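4.2 Roadside trees and the reading of painted lines

Anyone who has driven the wooded stretch between Molima and Barnton on a bright afternoon will know how much the trees have to say about the drive. Our survey took in 1,497 road segments, and we kept coming back - with some fondness, we admit - to the 95 segments where tall stands grow close on both sides. Drivers in the Ruvar interviews spoke of these places warmly, but they also told us that the paint was harder to follow where shade lay across it. 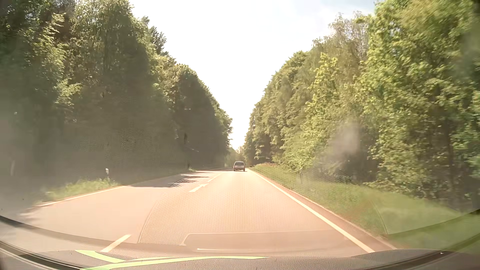

Figure 11. Straight paved road between tall trees, with tree shadows across the far part of the left lane and a continuous white line on the right.

In segments of this kind we scored the edge lines and the center markings separately. The right edge line in Figure 11 lies beside a narrow reddish brown shoulder, with green verge beyond, and we gave it our top score for contrast. The arrow near the lane division sits next to the jagged shadow edges, so we scored it with the shaded group, following the rule set out in Section 3. We would gladly have gone back to every such arrow at several hours of the day, and we hope that someone with a longer summer than ours will do so.

Last updated: July
Contact: Goossens Road Studies | Copyright Goossens | Back to top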